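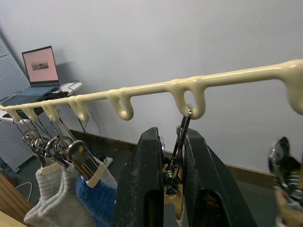
##### Figure 4. Metal spring clips hanging from the hooks of a cream-coloured plastic rack

## 4.2 Choosing the mesh and the time step for the seepage model

Having settled on the layout of the Tlapale embankment in the previous section, we come now to the part of the work that took us by far the longest, and that readers who have tried to model water moving through an earth dam will probably recognise with some sympathy. The equations themselves are well known and we shall not repeat them. What gave us trouble was the narrow band of partly saturated soil just above the water line, where the permeability falls away very steeply and where a mesh that looks perfectly sensible everywhere else can give quite silly answers.

Our first model was built in Zenance, using its automatic mesher with all the settings left alone. It gave us 502 elements for the whole cross-section, and for steady seepage under a full reservoir this was entirely good enough. The total flow at the toe drain changed very little when we refined the mesh, and if the steady flow had been our only interest we would happily have stopped there and gone on to the slope stability work.

Drawdown was another matter. When the reservoir level was lowered over 90 hours, the coarse model showed pore pressures in the upstream shoulder that jumped up and down from one step to the next, and in two places the pressure rose while the water outside was falling. We spent rather a long time looking for a mistake in the boundary conditions (there was one, a seepage face that had been left closed near the crest, but putting it right made hardly any difference). It was Tonantzin Bermúdez who suggested plotting the results element by element, without the smoothing that Zenance applies to its contour plots, and after that the cause was plain enough. A single element in the shoulder was often being asked to span the whole of the steep part of the retention curve.

We therefore rebuilt the section by hand in Jestex, with small elements in the upstream shoulder and along the foundation contact, and much larger ones in the downstream half, where very little happens. The final mesh has 3000 elements. It is a good deal finer than the first, of course, but we would like to stress that most of the improvement came from where the elements were put. An evenly spaced mesh of the same size, which we also ran, still showed some of the wobble during the first few hours.

The time step was chosen in much the same patient way. Jestex allows the step to grow on its own when the solution is settling down nicely, and this works well once the drawdown is over and the dam is simply draining. While the outside level is moving, however, we found it safer to hold the step fixed at one hour. Shorter steps gave nearly the same pressures and merely kept the computer busy overnight. Longer ones tended to need so many iterations that little time was saved.

One smaller point may be useful to others. Both programs offer a choice between linear and quadratic elements, and we had supposed, as many people do, that the quadratic ones would always be the better bargain. In the saturated core they were. In the partly saturated zone they overshot quite badly at the wetting front, and Baltazar Orozco ended up running that region with linear elements and a lumped storage matrix, an old remedy and a very dependable one.

With these settings the drawdown run was completed in 82 minutes and the water balance closed to within the tolerance we had set ourselves at the beginning. The pressures were then passed to Fatum for the stability calculations. Fatum reads values at nodes only, so the results at the integration points had to be carried across first, and we did this with a simple least-squares fit over each group of neighbouring elements. The fit is least reliable at the foundation contact, where the permeability changes sharply, and there we fitted the two sides separately. The safety factors obtained from these pressures are given in Section 4.3.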